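Looking After the Container Sorting Cell at Clatby
Workshop gallery, March 2019

The cell at Clatby picks empty drink containers off a table and puts them into the right chute. It has one arm, one two-finger gripper and one table. We run it in blocks of 1000 picks, then stop and go over the parts that wear or drift. These notes cover the last service stop and the settings we went back in with.

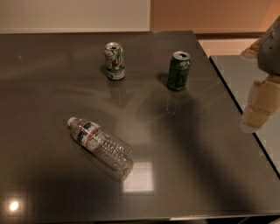 Most of the work at a service stop is on the fingers. The coverings do the gripping, and once they get slick the arm starts dropping bottles well before it has any trouble with cans. We change them every 4000 picks or when a covering shows a split, whichever comes first.

1. The test load
Two opened cans standing and a clear bottle on its side, with its cap on. Each container gets its own grip setting, so we want both kinds on the table before signing off a service.

2. Bottles lying down
A bottle lying at an angle is the hardest pick we ask for. The wrist has to turn to match it before the fingers close, and a small error in the wrist zero shows up right away as a bottle that rolls off. If the standing cans pick well and the bottle does not, check the wrist first and leave the grip force alone.

3. Glare on the table
The tabletop has a semi-gloss finish and throws back light. There is a pale, nearly square patch by the base of the bottle and a small warm spot near the front corner. Clear plastic over a bright patch is where the vision software loses its outline, so exposure is set with the room lights on and then locked. The current value is 2362 on the controller's own scale. Write the old number down before changing it.

4. Finger coverings
The ones fitted are translucent and tan-yellow. We buy them from Skoltex in packs and keep a spare pair in the drawer under the controller. To change one, park the arm, switch off the gripper supply, peel from the wrist end and wipe the finger with alcohol. Let it dry fully. Press the new covering on from the tip upward - air trapped at the tip will make it lift within a day or two of running.

5. Clearance above the table
With the gripper parked to the right it should hang free of every container. After any collision, jog it slowly down to the gauge block and reset the height. The Veloso controller keeps the old zero until it is saved, so save it before power is cut. We lost a morning to that in November.

6. Grip force
Empty cans dent easily. Start at the lowest setting, run 10 lifts, and go up one step only if a can slips. Bottles have a separate table in the software and usually need one step more. Changing one table does not change the other.

7. Cleaning
Wipe the table with a damp cloth at every stop, then a dry one. Sugar from the cans is the main problem, and it builds up on the finger tips too. No polish on the table, as it makes the glare worse.

8. Back into service
After a covering change we run about 200 picks at half speed before going back to full rate. Drops are written in the Sornik log with the container type and the force step. If the count is higher for one type only, go back to item 6. If it is higher for both, look at the coverings again and then at the height setting.

Next on the list is the cable run at the wrist, with pictures to be added to this page when it is done.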